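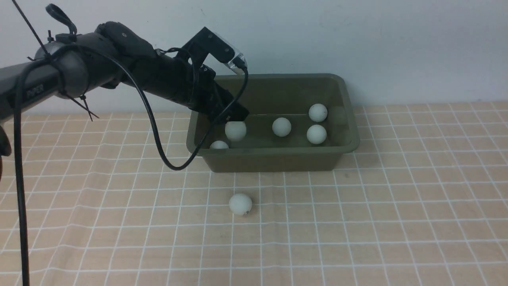
*left arm over the tub, camera cable hanging in a big loop*

**zteshome** · 2026-07-18
Cell 2 at Prellgate again. Two PIPER arms, one tub, ping-pong balls. Left arm started landing short of the ball after I swapped the wrist camera bracket. Not every time. Re-zeroed the joints, same thing. Cable loop under the forearm bothers me, what do you all do with yours?

**fleiva**
Cable. Always the cable. Stiff one pulls on the bracket when the wrist rolls and your camera angle creeps. Velcro it at the joint, leave slack only where it bends.

**d_prieto**
Disagree. That little cable isn't moving a bolted bracket. You changed the bracket, so the hand-eye calibration is junk. Redo it before you touch anything else.

**zteshome**
Did redo it. 100 poses, same as the Javdale sheet says. Error looked fine on paper.

**fleiva**
Fine with the arm standing still, sure. Check it after a long run when teh screws have had time to walk.

**abhi_n**
Is the right arm doing it too? If both are off it's the table or the head camera, not your bracket.

**zteshome**
Right arm is good. Ran it alone for an hour, no short picks.

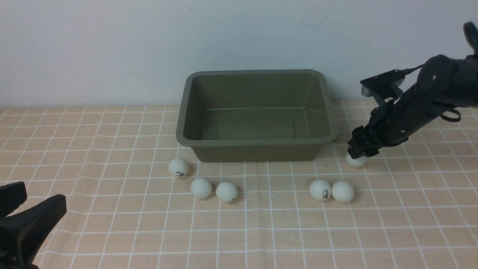 **ahodor**
What do you put on the bracket screws, if anything?

**zteshome**
Blue threadlocker, small drop, left overnight. Did skip it on the new bracket tho. Was in a hurry.

**d_prieto**
Well there you go.

**fleiva**
So it IS moving. And whats pulling it? The cable. I'll wait.

**d_prieto**
Loose screws would move with no cable at all. Vibration. We had the same thing at Vesmont, cable was tied down perfect.

**ahodor**
Do both, it's ten minutes. Then a fixed start layout so you can compare runs.
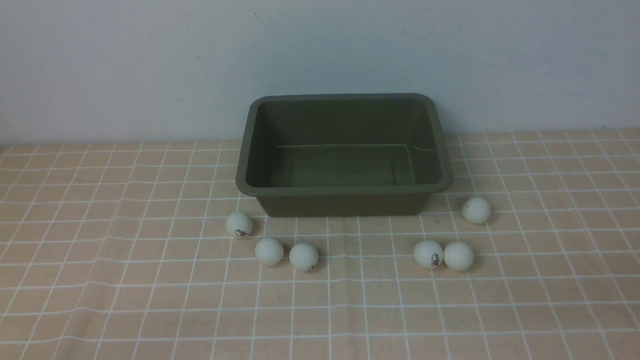 **zteshome**
OK screws out, cleaned, threadlocker on, new calibration tonight once it cures. Cable gets two velcro straps, happy Fermín? For the compare run I'm using this layout: tub empty and back near the wall, all six balls out on the cloth, one of them off by itself to the right. Same layout before and after, left arm first. Log goes to the Van Rooij folder.

**abhi_n**
Flatten the cloth first. Ripples in the grid, you'll be chasing a ball that rolled.

**zteshome**
Yeah will tape the corners.

**d_prieto**
Post the numbers from before the straps go on. Otherwise we never settle this

**fleiva**
Fine by me. Screws first, then straps, seperate runs.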